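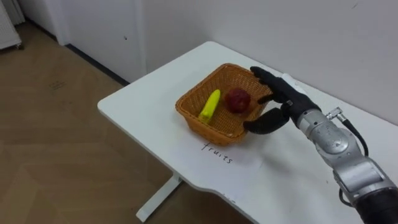 Basket with toy banana and red fruit, white table

Feb 1, 2026
Maarja Tamošiūnaitė

Yaa Boateng wrote:
> The Jemedon clinic wants to know if the nurses for the measles
> round are still coming in July. They were told 6, then told 2.
> Also, who is paying for the cold boxes?

Six. The 2 was the advance team, who go up first to check the fridges and the register. I have written to the clinic to clear that up.

The cold boxes are on the Larkuvthorpe budget. Up to 30 were ordered through Jatel and the invoice is with me. Please don't let the clinic sign for anything until I have matched the delivery note.

The register for the Cisneros side has 2,809 children on it, but the under-ones were entered on a separate sheet and I can't tell if they are in that total. Yaa, can you ask whoever typed it up? We need the answer before we order syringes.

Yellow fever cards are still missing for two of the nurses. Send scans to me, not to the list.

Maarja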